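About Branel

Branel began with one circular needle, a bag of leftover yarn and a spare room in Drirnamham. We're a knitting school now, with 40 regular learners and a shop at the front where you can squash every ball of wool before you choose (please do!).

Our beginners' course runs in the evening and starts with a hat. Scarves take ages and people get fed up halfway, but a hat is done in a few weeks and you've learned to cast on, increase, decrease and knit in the round. After that it's up to you. Plenty of people go straight on to colourwork, and we love teaching it — there's such a thrill when a pattern starts to show after six or seven rows of muddle.

We keep a library of 200 pattern books, mostly given to us, and anyone on a course can borrow two at a time. The older ones have pencil notes in the margins, often more useful than the printed instructions.

In November we take a stall at Koltside market with our own yarn, Palma, a springy four-ply that stands up well to being ripped out and knitted again.

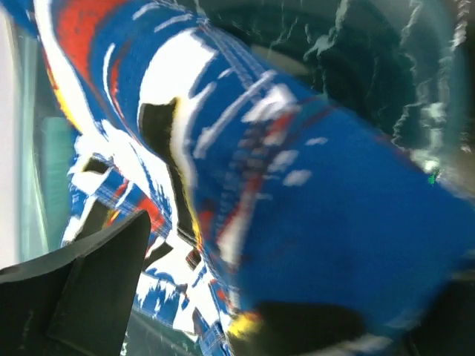

Mending is the newest thing we do. Bring a jumper with a hole at the elbow and we'll show you Swiss darning, or how to pick up stitches and knit a patch straight on. Tea is free, needles can be borrowed, and left-handers are very welcome — two of our tutors knit that way too.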